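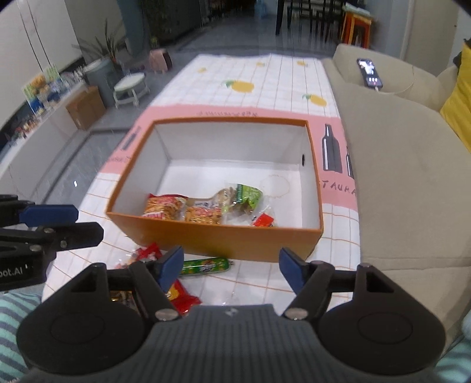 **Packing order for mixed single-serve snacks in a shallow carton**

**jacobus_o**

I pack snack cartons for a small mail-out. Each carton gets a mix of single-serve items: pillow bags, flat packets, stick packs and wrapped candy. The carton is cardboard, orange outside, white inside, with an open top until I close it.

My current method is to start at the front wall and stand or lean the bags in a row along it, then work toward the back. The pillow bags go in first, at the left, and the small candy goes at the right end of the row. The sticks go in last. It is fast, but the load shifts. When the recipient opens the carton, everything has moved to one side and the candy is at the bottom.

Questions:

1. Is a row along one wall a sound starting point, or should I build from the center?
2. Should sticks go in first as a base layer?
3. Does anyone use a divider for a load this light?

**saline_packer**

Row along the wall is fine. The wall gives the first bag something to lean on, and each bag after that leans on its neighbor. Building from the center means every item is unsupported until the carton is nearly full.

Your problem is void space behind the row. A single row in a carton with an open floor behind it will fall backward the first time the carton is tilted. Either fill the floor or use a smaller carton.

On sticks: first, flat, parallel to the long wall. They do not compress and they do not stack well on top of pillow bags.

**Gyu-bin Baek**

Disagree on the sticks. A stick pack under a pillow bag makes a ridge, and the bag rolls off it. I put sticks in the gap between the row and the side wall, upright if the carton is tall enough, flat if not. They work as a wedge there.

Candy should never be at the end of a row. It is too small to hold anything in place. Put it on top, in the low spots between bags.

**saline_packer**

One stick makes a ridge. Several laid side by side make a layer. How many sticks per carton, Jacobus?

**jacobus_o**

Usually 2. Sometimes one.

**saline_packer**

Then Gyu-bin is right for your case. I was assuming a full layer.

**i_pattinasarany**

Before changing the order, check how much air is in the pillow bags. Those bags are mostly headspace, and the headspace is what moves. I used to pack for Primura, and the written procedure there was to orient every pillow bag with the top seal up and the back seam against the wall. The seam side is flatter. The printed side bulges more and slides.

I would also look at surface finish. Glossy film against a coated white liner has very little friction. Uncoated kraft is better. If you are committed to the white interior, a single sheet of tissue on the floor helps.

**jacobus_o**

Coated liner, yes. I have 300 of these cartons left, so I am committed to it. Tissue I can do.

**Ramesh Srivastava**

What does your carton have in the way of openings? Mine came from Natia with a round hole in one wall near a corner. I never found a use for it, but small wrapped candy went straight out through it in transit. I tape over it from the inside.

**jacobus_o**

There is a small round hole at the back right. I have not lost anything through it that I know of, but I have not been checking. Will tape.

**Gyu-bin Baek**

Tape from the outside. Tape on the inside exposes adhesive at the hole, and dust collects on it from outside.

**Ramesh Srivastava**

Tape on the outside exposes adhesive to the contents. I would take dust over a candy wrapper stuck to the wall.

**i_pattinasarany**

Use a round label on each side. The two adhesive faces meet in the middle of the hole and neither is exposed.

**irfan_h**

Adding a point about staging. If you tip everything out on the table in front of the carton and pick from the pile, you will always take the large bags first, and the loose pieces get packed wherever they fit. Sort by shape before the first item goes in: pillow bags, flat packets, sticks, candy. It takes 15 seconds per carton and the packing itself gets shorter.

Clear away empty film as well. A clear wrapper is hard to see on a patterned tablecloth and eventually one gets shipped. I pack on a plain dark mat for that reason.

**saline_packer**

Agree on sorting. Not convinced about the mat. Dark packets disappear on a dark mat, particularly translucent brown ones. Mid-gray is the better choice.

**jacobus_o**

Revised order:

- Tissue on floor
- Pillow bags along front wall, seal up, seam to wall
- Flat packets leaned against the bags from behind
- Sticks wedged at the side
- Candy on top
- Crumpled paper in the remaining floor area

I will run the next batch this way and do a tilt test on every carton before closing it.

**Gyu-bin Baek**

Put the paper in before the candy. Otherwise the candy goes down behind the flat packets while you are pushing the paper in.

**jacobus_o**

Noted. Swapped.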